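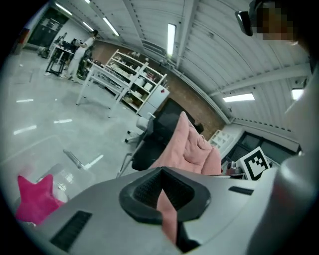
Planning second station for data collection: hand-held grippers first, or arm first?

Forum: Equipment and Budgets
Started by pelikan_lab, 28 July 2020

pelikan_lab
Hello all. I am responsible for the equipment plan in a small group which teaches robots to handle cloth and other household things. Until now we collect with hand-held grippers: a person holds the gripper, a camera is on it, and the person does the task as with his own hand. This part goes well. Now we have approval to plan a second station and I must deliver the list before the end of the budget period.

My two options:

Option A: two more hand-held grippers, spare fingers, more markers, storage, better light. No new arm this year.

Option B: one arm from Zovia with mounting and safety parts, and we stay with the grippers we have.

The money is enough for one of them, not for both. My boss prefers B, because an arm is something you can show to visitors. I prefer A, but I am not sure that my reasons are good. What would you do? Please also tell me which small costs you have forgotten in your own plans.

tornillo7
A, without much thinking. More grippers means more people can collect at the same time. An arm that waits for data is an expensive coat hanger.

But please put spare fingers as a separate line and not inside "accessories". When the accountant cuts, he cuts accessories first. We lost ours this way and then had to stop in the middle of a task set.

Grauwacke
I don't agree with tornillo7. If you have no arm, how do you know that your data is good? We collected for four months only with hand-held tools, everybody was happy, and then the first test on the arm showed that our wrist movements were not possible for it. A person turns the wrist in a way the arm can't follow. A large part of the recordings we could not use.

So B, or at least rent an arm for a short time in the middle.

pelikan_lab
Grauwacke, thank you, this is exactly my fear. To be complete: we have access to an arm in another building, which belongs to the Warkach project. We can use it for three days each month if we ask early. It is not the same model as in option B, the reach is a little shorter.

Grauwacke
This changes my answer a bit. Three days is not much, but it is enough to find a problem with the wrist. You should have written it in the first post :)

Still, with a shared arm you can't leave your setup standing. Every time you will mount, calibrate, test, and take it down. Calculate one full day of the three for this. I mean it seriously, we measured it once.

mokka_and_bolts
Can I ask what kind of tasks? For cloth I would say A. For boxes and bottles I would say B. Cloth is difficult because every try is different, so you need very many tries from very many hands. With rigid things you learn more from one good arm.

pelikan_lab
Mostly cloth at the moment: take it from a chair, fold it, put it in a container. Later also kitchen things. Our room is quite ordinary, tables, shelves, office chairs. The floor is shiny and the ceiling lights reflect in it, and I wonder if I should plan money for this also.

mokka_and_bolts
For the floor I would not pay much. Buy some cheap mats in different colors, and change them from time to time. The reflections are also part of real houses, so don't remove them from all recordings. A new floor is a bad use of this budget.

What I would pay for is lamps on stands which you can move. We bought two and I wish we had four.

tornillo7
+1 for mats and lamps. And buy cloth! It sounds stupid but we had one towel for half of the project. The model learned this towel. Then someone brought a towel of another color and it was like the first day again. Cloth in many colors, thicknesses and sizes costs less than one finger set.

Zipfel_K
Reading quietly until now, but I want to say something about delivery. We ordered from Tremblay in the spring and the quote said four weeks. We are in week 11 now. If your budget must be spent and delivered in this period, and not only ordered, then check this before you choose between A and B. Perhaps the calendar chooses for you.

Grauwacke
Good point from Zipfel_K. Also ask for the price of the mounting table separately. In the Zovia offers I saw, the table was not inside, and a normal office table moves when the arm moves. The heavy table was the second largest position in our order and I had zero in the plan for it.

pelikan_lab
I didn't have it in the plan also. Thank you. I have now written to them for a full quote with table, cable set and emergency stop.

For the delivery: money must be ordered in this period, delivery can be later. So I am a little more free than Zipfel_K.

mokka_and_bolts
Other things I forgot in my first plan: data storage (we needed up to 3 times what I calculated), a second charger, printed marker boards on a stiff material so they don't bend, and hours for the person who looks at the recordings and throws out the bad ones. The last one is the most expensive and it is never in an equipment list. Ask if you can put it somewhere else.

tornillo7
About the markers: we print on stiff board from Zudton, it holds flat. Paper taped on cardboard was a mistake, in July it became like a potato chip.

Grauwacke
I want to repeat that I am still on the side of the arm in the long time. With A you will have a lot of data and next year you will ask for the arm anyway, and then the boss will ask why you didn't buy it when he wanted it. Think about this conversation now.

tornillo7
And with B he will have an arm and 41 minutes of useful cloth data. I also had this conversation, and it was worse.

Grauwacke
We will not agree, it's fine.

pelikan_lab
I made a new version yesterday evening. It is A, but with one gripper less: one new hand-held gripper, two finger sets as their own line, lamps, mats, a box of mixed cloth, stiff marker boards, and double storage. The rest I keep for transport and setup days with the shared arm, and I will ask for a fixed date each month. The arm goes in the plan for next year, with the table already inside the price.

My boss has it on his desk. The quote for the full arm package is not here yet, and if it comes much lower than I expect I will open the question again.

Zipfel_K
Ask them to write the delivery week in the quote. In writing, not by phone.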